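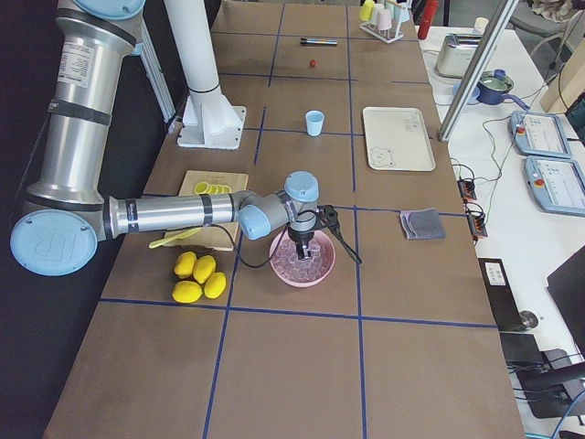
Lemons, sliced lemon on a cutting board and a bowl of ice on a brown table marked off with blue tape.

Birkier issues new table layout for lemon and ice prep

15th November | By the Kukanness Trade Desk | 42 shares | 3 comments

Birkier, the catering supply firm based in Anotberg, has released a written layout for preparing lemon water and other cold drinks at a single work table. The document is called the Sipos layout and replaces a loose set of kitchen notes that the firm had sent to its customers on request.

The layout covers four items of work: holding whole fruit, slicing, holding ice and filling cups. Each is given its own cell on the table, marked out with colored tape. Blue is recommended on brown or light surfaces, where it stays easy to see under juice and crumbs. The tape is to be pressed flat along its full length and replaced when an edge lifts.

Whole lemons are kept beside the cutting board and directly on the table, after washing and drying. Earlier notes called for a second bowl. Birkier dropped it after trial kitchens reported that the bowl was often used for peel and ends by the middle of a shift, and then put back into use for fruit without being washed. Peel and ends now go straight into a lidded bin under the table.

Slices are laid on the board in one overlapping row along the edge away from the worker. The row is meant to be picked up from one end. The layout asks for an even slice that will hang on the rim of a cup without folding, and leaves the exact thickness to the kitchen. Seeds are removed at the board. A plastic knife is accepted for soft, ripe lemons, and a steel knife is advised for thick-skinned fruit. In either case the knife is to be left lying flat when it is out of the hand.

Ice is held in an open bowl, filled to just under the rim and placed within reach of the cups. The bowl is to be emptied and refilled after 45 minutes, whether or not the ice has been used. Topping up over meltwater is not permitted under the new text. Cubes must be moved with a tool and never with the cup itself, a point which the old notes did not mention. The bowl may be plastic or metal. Glass is ruled out on the grounds that a chip of glass cannot be told apart from a chip of ice.

For cups, the layout sets a working fill of 240 milliliters, ice included. Ice goes in first, then one slice, then water. Kitchens that serve the drink without ice are told to chill the water beforehand and keep the same fill line. The cup being filled stands alone in its cell, and spare cups are stored off the table.

One cell at the back is set aside for small loose items such as markers used for date labels. Birkier says these were the objects most often found among the food in its trial kitchens. The firm does not ask for them to be removed from the table entirely, only that they stay behind the cup cell.

Trials ran in canteens and school kitchens in Anotberg and Kukanness. Over the trial period the kitchens prepared 3000 servings with the taped layout. Birkier reports fewer wiped-down restarts and less fruit thrown away, but has not published figures for either. Two kitchens asked for a mirrored version for left-handed staff, and a drawing of it is included as a second sheet.

Kitchens with narrow tables may join the fruit and slicing cells into one. The ice cell cannot be joined to any other. Where the table is used for other work later in the day, the tape can be left down as long as it is cleaned along with the surface.

The Sipos layout comes as a printed card and a longer booklet. The card is free to existing Birkier customers and is being sent out with regular orders. The booklet adds cleaning steps and a page on limes and oranges, which need wider spacing on the board. A revised edition with notes on cut mint and cucumber is planned for January.

Comments (3) | Share (42)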